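Hand-held gripper station (equipment planning)

A hand-held gripper station is a table or bench at which people carry out manual tasks with gripper tools held in or strapped to the hands, while cameras and sensors record the work for later use in robot training. This article covers how such stations are planned and paid for. For the training methods themselves, see Imitation learning.

Scope

A station budget normally covers the gripper tools, the cameras, the computers and screens, the table, the task objects, and the labor of the people who use them. It does not usually cover the robot on which the trained software will run. Some buyers keep the two in a single budget because they come from the same grant or department, and this can make the station look more expensive than it is.

Planning is done per station. A site with several stations can share a network, storage and spare parts, but each table needs its own tools and its own recording computer.

Main cost groups

Grippers. Hand-held grippers are bought complete, bought as kits, or built in house from published drawings. Two-handed tasks need a matched pair for each operator. The wearing parts are the finger pads, the joint bushings, the straps and the cables. Pads lose grip with use and are treated as a consumable. In a price list, the pads may be sold separately from the fingers that carry them, and a quote should say which is meant.

Cameras. Most layouts combine a camera on each gripper with a further camera on the operator's head or on a fixed post. Lens, mount and cable are often quoted apart from the camera body. Mounts for fixed cameras should be priced with the table frame.

Computing. Recording several video streams at once calls for fast storage more than it calls for graphics hardware. Storage is the item most often set too low. A planning sheet issued by Stisance assumes 345 hours of recorded work per station before the first storage expansion, with a second copy of everything kept in another room.

Furniture. The table should be rigid and low enough for seated and standing work. A plain light top is common. Foam board or a similar sheet can be laid over an existing table and replaced when it is marked. Aluminum rail beside the table gives a fixing point for posts and lights.

Task objects. Trays, stands, cloth items, boxes and tools are cheap one by one, and they are bought often. Two or more of each object are usually ordered together, so that a damaged item can be replaced by an identical one in the middle of a series.

Labor. Operator time is the largest running cost at most sites. It includes setup, calibration, resetting the objects between attempts, and the review of recordings.

Capital and running costs

In the Brerileo costing method, everything expected to last longer than 2 years is listed as capital and everything else as a running cost. Under this rule the table, frame, computers and monitors are capital, while pads, straps, cables and task objects are running costs. The grippers fall on either side of the line depending on how heavily they are used.

The Yeon workbook, a spreadsheet used by small laboratories, lists 57 line items for a two-handed station. Many of them are cables, adapters and fasteners. Labor makes up roughly 39 percent of the first-year total in the sample sheet that comes with it. The share rises in the second year, when most of the capital items have been paid for.

Order of purchase

Equipment with long delivery times is ordered first. This is commonly the cameras and any machined gripper parts. The table and frame follow, once the reach of the operator and the length of the camera cables are known. Task objects are left until the tasks have been agreed.

A short trial with one pair of grippers before the full order is a normal step. It shows whether the cables are long enough, whether the straps fit different hand sizes, and whether the object is visible to the gripper cameras while it is held.

Space and power

Floor space is planned for the table, a desk with at least one monitor, and shelving for cases and boxes. Computers placed on the floor save desk space but collect dust, and their cables need to be kept clear of the operator's feet. Power supplies and chargers should be counted when the outlets are assigned. A stool is useful for long sessions.

Hand-held grippers and a shallow black-rimmed tray on a white work surface

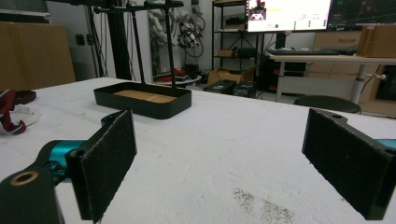
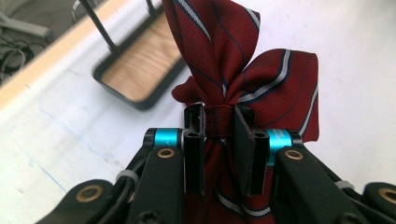
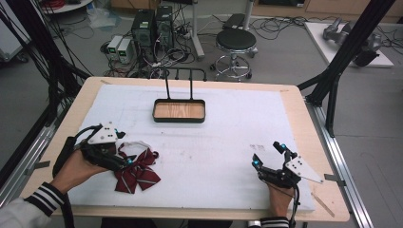 Odile Farncombe
Contributing editor, equipment planning, Clostura

Cloth tasks

Work with cloth changes the budget in small ways. An item such as a striped tie has to be pinched, gathered and set down, and felt or rubber pads are chosen with this in mind. Felt-faced pads should be entered as their own line, with spares. Cloth items crease and fray, so the replacement allowance is set higher than for rigid objects, and an iron or steamer may be added to the list. Resetting cloth to the same starting shape takes longer than putting a block back in its place, and the extra minutes belong under labor.

See also

Consumables planning
Motion capture
Teleoperation
Total cost of ownership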